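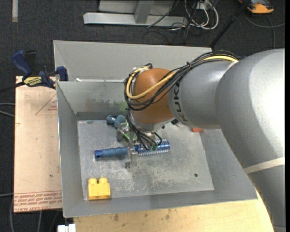

This page was last changed on February 4, 2024.

Relletia is a software package for grasp planning and control in robotic bin picking. It takes a depth picture of a bin with mixed objects, proposes places where a gripper can close, and sends the chosen motion to the arm. The package was started by Malsha Sikder at the Wijesinghe laboratory in Dokska and is now maintained together with the firm Sodberg, which uses it in its own test cells.

Background

Bin picking with objects of one known shape is an old task, and it is usually solved by matching a model of the part to the sensor data. Mixed objects are more difficult. Handles, ridged surfaces and toy blocks may be in the same bin, and the software has no model for most of them. Relletia therefore does not try to name the object. It looks only for pairs of surface patches that face away from each other and have enough free space beside them for the fingers.

Structure

The software is divided into 3 processes, which exchange messages and can be restarted separately.

The perception process cleans the depth data and removes the floor and the walls of the bin. The walls must be measured one time by touching them with the tool. If the bin is moved afterwards, the measurement must be repeated, and for this reason the manual recommends to clamp the bin to the table.

The planning process produces up to 900 grasp candidates for each cycle. Every candidate gets a score from the angle of the surfaces, the distance to the nearest wall and the height of the object above the floor. The best 24 are checked for collision with the full shape of the arm, the wrist and the gripper. Cables on the outside of the wrist are represented by a thick sleeve, which the user can make wider. A sleeve that is too narrow is named in the manual as the most common mistake of new users.

The control process moves the arm and watches the force at the wrist. When the force passes a limit on the way down, the motion stops and the candidate is marked as blocked.

Objects lying flat

A long object lying flat on the floor of the bin is a special case, as one finger may have to pass very close to the metal. Version 2 of the planner, released in April, added a mode in which the arm lowers the fingers slowly until light contact is felt, then rises a little and closes. This mode takes about twice the time of a normal grasp and is switched off by default.

Known limits

Shiny and clear surfaces give holes in the depth data. Transparent fingers have the same effect, so the gripper is hidden from the perception process by a mask calculated from the joint angles. Small objects near the wall are often left until the end, because their score stays low. Sikder has described this as a wanted behavior, but some users lower the wall penalty when the bin is almost empty.

See also

Grasp planning
Collision checking
Force control
Hand-eye calibration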